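2.3 Planning the Purchase

Complete these steps before requesting a quotation for a Gamus two-arm cell.

1. List the objects the cell must handle. Include any furniture with moving parts, such as drawers.
2. Build the layout in the Clevimell simulator. Place both arms and every listed object.
3. Run each task 86 times with the hand model you intend to buy.
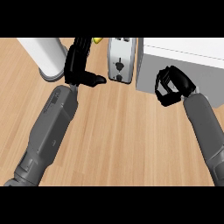
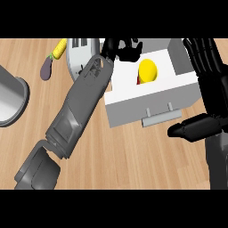
Figure 2-4. Simulated kitchen layout with two arms, toaster and white cabinet. The drawer is open in the second view.

4. Record the reach required at each object. If it exceeds the value in Table 5, select the Allen long forearm, part 457.
5. Enter the hands as separate budget lines. The arm price does not include them.

NOTE: The simulator license is billed yearly. The current fee is $2,978 per seat.

CAUTION: Do not order mounting plates from simulator dimensions alone. Measure the floor at the site and send the drawing to Cattaneo for approval.

Orders received after September ship with the next production lot.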